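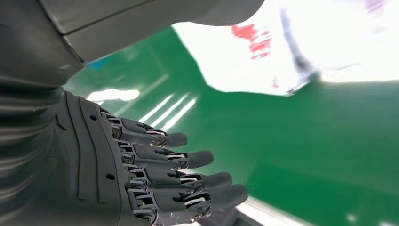
A gray robotic hand with its four fingers stretched out.

When my cousin Loukia asked me to come to the union hall in October, I thought she wanted me to carry chairs. I carried chairs, yes, but I also stayed for the whole evening, and since then I have gone to almost every meeting of the Givis warehouse workers. I don't work at Givis. I keep the books for a small bakery and I have never been a member of any union, because in my trade there are only two of us in the office and the other one is the owner's sister. So please read this as the notes of a guest.

The evening in October was a welcome for Styliani Andreadis, who came from the dock workers in the port where my parents were born. She was traveling for three weeks and she spoke in many cities, and our hall was perhaps the smallest on her list. The heating made a noise like a kettle. The people from Givis sat in the front, the retired people from the old Niltell factory sat by the wall, and the students stood in the back even though there were free seats.

I had prepared myself for a long speech. In my childhood the union speeches were very long, and my father used to take a newspaper with him. Styliani spoke for less than half an hour. She told how the dock workers had lost a strike, and she did not try to make it sound like a victory. They stayed out for 83 days. Some families moved away and did not return. The company signed a paper with promises about the night shift and then kept the easy promises and forgot the others. After that she told what they did in the next two years, mostly visits to people's homes, and a fund for members who could not pay the rent. She explained the fund in great detail, who signs, who checks, what happens when somebody asks twice. As a bookkeeper I enjoyed this part more than I can say.

Then the questions. Orestis Koutsoukos, who drives for Givis and is the shop steward on the early shift, asked her how they decided to go back to work. She said they voted, and that the vote was close, and that she herself voted to stay out and was wrong. The room became quiet for a moment. I have heard many people speak about solidarity but not so many who say in a microphone that they were wrong.

A woman from the old factory, Ourania Tsolakis, asked in Greek and then translated her own question into English for the rest of us. She wanted to know if the retired dockers still have a vote. They have a voice but no vote, Styliani said, and they complain about it every year. Ourania said, "Good, they should complain." She got the biggest applause of the evening.

Now I come to the reason I am writing all this so many months later. The Givis workers have been bargaining for their second contract, and last week they held the meeting about the company's offer. Loukia took me along again. I could not vote, of course, and during the vote I waited in the hallway with the coats and with a little boy who was learning to whistle.

The offer has a raise in the first year and a smaller one in the second year. There is also a new paragraph about the schedule. At the moment the workers get their hours four days before the week begins. They asked for two weeks. The company offered seven days, "where operationally possible," and I think everybody who has ever read a contract knows what these three words can do. Chrysoula Michailidis read the sentence aloud and then read it again without the three words, so that we could hear the difference. She was a school secretary before she came to Givis and she reads very clearly.

Not everybody agreed with her. A young man from the packing line said that he has a baby and he needs the raise now, not in the winter, and that seven days with a bad sentence is still better than four days. I thought he was brave to say it in that room. Nobody shouted at him. Orestis said that he understood, and that he had the same thought in the car. They talked for more than an hour about this one paragraph. The coffee was finished before the discussion was.

In the end 103 people voted to send the bargaining team back and 80 voted to accept. When the numbers were read, there was some clapping, but it was careful clapping. Chrysoula said that the team has to go back for the 80 as well, and she asked the young man from packing to come and sit with them at the next session. He said he must ask his wife about the baby's bedtime. I don't know yet if he will go.

On the way home Loukia and I argued a little. She believes the company will take out the three words in the first hour. I am more pessimistic by nature and I believe they will offer other words. We agreed that I will bring spinach pies from the bakery to the next meeting (the owner gives me a good price at the end of the day), and that this time somebody else carries the chairs.

If you live near and want to help, the rent fund they started after Styliani's visit takes donations at the hall, in the evening, when the side door is open. They give you a receipt. I made the form for the receipt myself, and if you find a mistake in it, please tell me.

Last updated: 2025-07-27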